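# Giving up the parish bulletin

I typed our parish bulletin for nine years and handed it over in February.
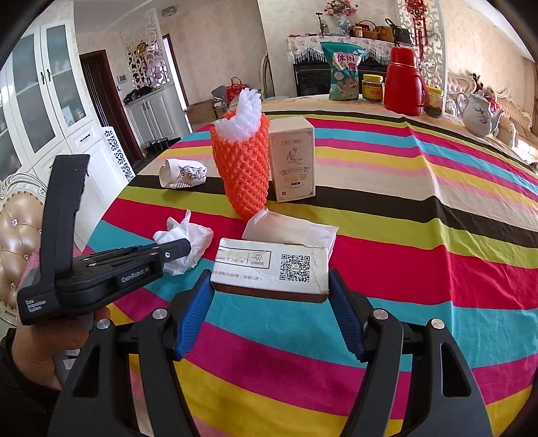 *Striped tablecloth, small white box with a QR code on top.*

The job came to me when I moved to Sononham and told the priest I could use a computer. I have a day job at Psarras, doing invoices, so typing Mass times into a template didn't sound hard, and most weeks it wasn't. It was four pages, folded once. Mass intentions went on page two, the readings on page three, and the back was for whatever people sent me.

People sent me a lot. I once had a full page on the correct way to genuflect, written by a man who was cross with the teenagers. I cut it to two sentences and he didn't speak to me until Easter. Another time I left a name off the list of the dead for November. I called the widow to say sorry and she was kinder than I would have been. I still think about that one.

We printed 195 copies. When the parish was joined with Lorau and Tunireck, I asked whether we could do one bulletin for all three churches. Lorau wanted to keep its own. They have had the same drawing of the church on the cover for as long as anyone remembers, and they like it. Tunireck didn't mind either way, so their Mass times went in with ours and I had to find space by making the readings smaller. I got complaints about the print size, and they were fair.

What I got out of it was reading the Sunday Gospel early in the week. I had to paste it in and check the line breaks, so by the time I heard it at Mass I had already been through it a few times. I am not a person who keeps up a prayer routine on my own. Having to proofread Luke at the kitchen table at 9 at night was the closest I came.

Radwa Badawi has it now. She sings at the early Mass and she types faster than I do. I gave her the template, the password, and a list of the feast days that move. She has already changed the font – I think it looks better – and put the confession times on the front, where they should have been all along.

I still wake up on deadline mornings thinking I forgot the second collection. For now I'm trying to read the Gospel early anyway. I've managed it two weeks out of the last four.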